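Bivwood Publishes Results of Two-Finger Gripper Comparison on Soft Bag Packing

Ridged finger faces now standard on the Plolosholm gripper line; test records available to integrators on request

April 28, 2018 – Bivwood, a supplier of end-of-arm tooling for light handling, today released the results of a bench comparison of finger faces and camera positions for two-finger grippers. The comparison used a zippered fabric bag as the main test object, together with toy fruit and small rigid containers.
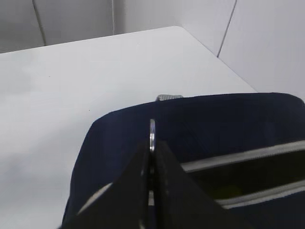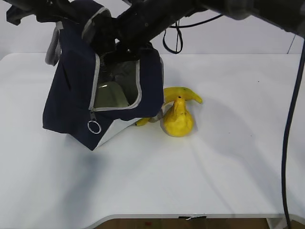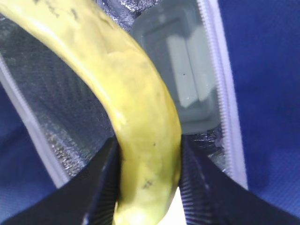

Bag handling trials, Plolosholm test bench. First and third pictures: wrist camera. Second picture: fixed camera.

Soft bags are a common item in returns handling, kitting and lunch packing, and they are poorly covered by existing gripper data sheets. A data sheet normally gives grip force and stroke measured on a steel block. It does not say how the fingers behave on thin fabric that folds away under contact, or on a zipper tape that has to be held without being pulled out of line. Bivwood began the comparison in October after requests from integrators who had been sizing grippers for bag work by trial and error.

Test Setup

All trials were run on one arm at one white table. The arm, the motion controller and the table height were fixed for the full series. Only the finger faces and the camera used for guidance were changed between blocks.

Two finger faces were compared. The first is the smooth molded face supplied with earlier Plolosholm grippers. The second is a face with fine ridges across the contact surface, cut to the same outer dimensions so that it can be fitted without changing the tool offset. Both were driven by the Dilon controller with the same closing profile.

Camera guidance was tested in three modes: wrist camera only, fixed camera only, and both together. The wrist camera travels with the gripper and gives a close view of the fingers. The fixed camera covers the work area from outside the arm.

Each trial was assigned to one of three tasks: take hold of a zipper pull and open the bag, lift the bag by its upper edge, or move a toy fruit to or from the bag. The series comprised 3000 trials. A trial was scored as complete when the object reached its target position without an operator stop. Slips that the arm recovered from without help were logged separately and did not count against the score.

Results

The ridged face gave better results in the zipper task and in the fruit task. In the lift task the two faces performed the same within the spread of the data. Bivwood attributes this to the fabric bunching between the fingers, which fills the gap and leaves the surface of the face with little effect on the hold.

The smooth face showed one advantage. It released fabric more cleanly, and fewer trials ended with a fold of the bag following the fingers on the way up. Users whose main task is placing and releasing thin cloth may prefer to keep the smooth face. It remains in the catalog as a spare part.

A closing force of 50 newtons was set as the upper limit for the series. Most of the fruit trials were run well below it. Raising the force did not correct a poor approach angle. In the zipper task it made the outcome worse, as the pull tended to turn between the fingers when it was gripped off center.

In camera guidance, the combined mode was the most dependable for all three tasks. The wrist camera alone was adequate for the zipper pull, where the target is small and close. It was less suited to the lift task, in which the fabric fills most of the view and hides the table. The fixed camera alone had the opposite weakness. Once the fingers were inside the folds of the bag, their position could not be read from the picture, and the controller had to rely on joint readings.

Shiny bag linings caused a further difficulty for the wrist camera. Small bright reflections were at times taken for object edges. A longer averaging window in the Dilon software reduced these errors at the cost of a slower final approach. The setting is off by default and can be turned on per task.

Changes to the Product Line

Following the comparison, Bivwood will make the following changes.

The ridged face becomes the standard part on all new Plolosholm two-finger grippers. Existing units can be converted with two screws per finger. No recalibration is needed if the original mounting plates are kept.

The Dilon controller receives an update that accepts wrist and fixed camera streams at the same time. Earlier versions required the user to select one stream when the task was loaded. The update also adds a separate log entry for recovered slips, using the same rule that was applied in the comparison.

The wrist camera bracket will be offered in a second length, moving the lens 58 mm farther back from the fingertips. With the present bracket, the fingers take up a large share of the lower part of the picture. The longer bracket widens the view of the object and reduces side clearance, and is not advised for work inside deep bins.

Availability

Ridged finger faces are in stock. The controller update is available to registered users through the normal service channel. The longer camera bracket will ship in an initial lot of 700 units, with orders filled in the sequence received.

The full test record, including force traces, task definitions and paired camera recordings, can be requested by integrators and research groups. Pitkänen, the distributor for Bivwood products, will handle requests and can arrange bench time for customers who wish to run the three tasks with their own bags.

About Bivwood

Bivwood designs and builds grippers, finger sets and controllers for light handling and packing. Its products include the Plolosholm gripper line and the Dilon controller.

Press and technical inquiries: Bivwood product office, or through Pitkänen customer service.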